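I've been meaning to write up the Wadow for a while, so let's do it. If you haven't run into it, the Wadow is a big, deep gray bin from Gilutura that you set up as a work area for fiddly stuff. Think toys with loose pieces, small repairs, sorting, anything where you'd like the parts to stay put. I paid 235 dollars for mine, which made me swallow pretty hard, because you can get a plastic tote for a lot less and I own plenty of those already (ask my closet).

What sold me was the depth. My old sorting spot was a cookie sheet on the dining table, and every screw I ever dropped on it bounced straight onto the rug. With the Wadow the walls come up high enough that stuff hits the side and slides back down! I've had odd plastic pieces in there, blocks, rods, all kinds of junk, and so far I've lost one washer, and that was me carrying it to the kitchen in my sleeve.

The gray is great too. I expected to be bored by it, but pale parts show up so well. A light blue piece practically jumps out at you, and a trough-shaped thing you'd normally have to turn over a few times to figure out is easy to read when there's nothing busy behind it.

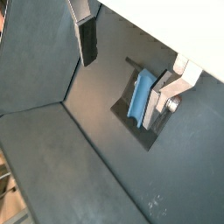 Kurniawati Kwok disagrees with me on the color, by the way. She had hers for a winter and says dark screws and black rubber bits vanish in it the minute the sun goes down, and she ended up putting a white dish towel in the bottom. Fair! I mostly work in the afternoon and I have a clip lamp, so I haven't had much trouble, but if you're a nighttime person, budget for a lamp.

Now, the seams. The walls and the floor meet at an angle, and there's a crisp line all the way along where they come together. Crumbs love that line. I run an old toothbrush through it every couple of weeks and it's fine, but I do wish they'd rounded it off. There's also a narrow slot in one of the inner walls that I still don't have a use for. The leaflet calls it an accessory slot and then never mentions an accessory.

My main test was the red shape sorter, the thick slab kind with all the cutouts, since it's heavy enough to scratch things and the blocks tip over if you look at them wrong.
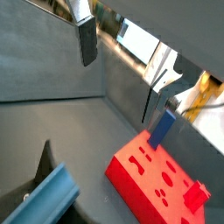 I'm happy to say it sits well. Nothing skates around when you lean on it, and you can stand a block up on end while you hunt for the next one. On my dining table the whole sorter used to creep toward the edge as you pushed the pieces in, and that drove me nuts.

The finish is where I'd knock off a point. It's a matte slate color and it looked gorgeous for maybe a week. Then came the scuffs, and the light smudgy marks that I can wipe at all day without much changing. They're faint, and you stop noticing, but at this price I wanted a surface that would put up with me a little better.

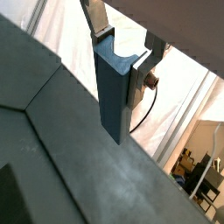 Cleaning is otherwise easy. Damp cloth, dry cloth, done. Skip the spray cleaner, it left me with streaks.

I also got the holder, the black one with the curved dip in the top of the back plate and a flat base with screws through it. It was 35 dollars extra and I'd buy it again. Round things rest in the dip and you get both hands back. Put it in a spot you really like before you tighten anything down, though. I put mine too close to the red box I keep at the back, and I've been too lazy to move it ever since.

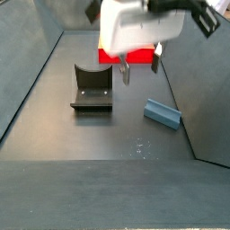 Syafiqah Nugroho wrote: I have the same holder and mine came loose after a month, so check the screws now and then. Also wish the base was a bit deeper. Otherwise love it, my kids' puzzle pieces finally live in one place.

Good tip, thank you! Mine hasn't budged yet but I'll give them a turn this weekend. Overall I'm at four stars out of five. I'd go higher if they sorted out the finish and dropped the price by 100 dollars.

Related reviews
Cho clip lamp, two months in
Pratdale drawer dividers: worth it for small parts?
Shape sorters that survive toddlers
Toothbrushes, and other cheap cleaning tools I swear by
Gilutura stacking trays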